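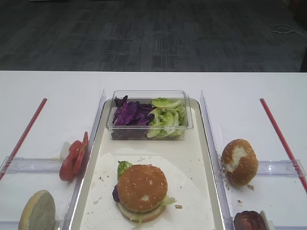 Site Visit Report, Group 3
Intro to Automation, October 1, 2018

Why we went

Our project is on a sorting line for the school cafeteria, so we needed to see how food handling gets done by machine. Votberg had an open day at the Grallport building. Bus was late, we got there 15 minutes after the intro talk started. Missed most of the safety part.

What we saw

The demo was burger assembly. Guide for our group was Iona Mackay. She said food is harder than boxes becuase it squishes and no two pieces are the same shape. Wrote that down for our gripper section. The ingredients sit at the sides, shredded cabbage and lettuce share one clear container.

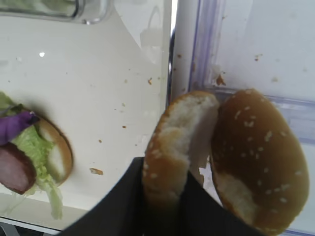 Asked about grip force. She didn't give a number for bread, just said you set it low and test a lot. Their older project (Jultero) was for packing trays and they went through about 400 buns on that one before February. We will need way less, our budget is 60 dollars total.

Notes from Q&A:
Cameras - one on the wrist, one looking at the whole table. We only planned one.
Crumbs - they get everywhere. Need a cleaning step in our plan.
Layout - stuff should go back in the same spot every time. Geddes (the other team in the building) uses tape marks, we could copy that, cheap.
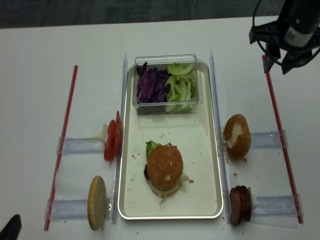
Fig. 3. Burger on the tray, tomato and buns standing against the clear rails.

What we change in our project

Add side rails so things stand on edge, easier to grab from above we think. Move the camera or get a second one. Soft pads on the fingers, still have to look up wich foam is food safe.

Problems

Only 3 of us could stand close at a time so notes are uneven, mine are mostly from the second half. Didn't get cycle time, forgot to ask. Will email Iona this week and add it to the table in section 4.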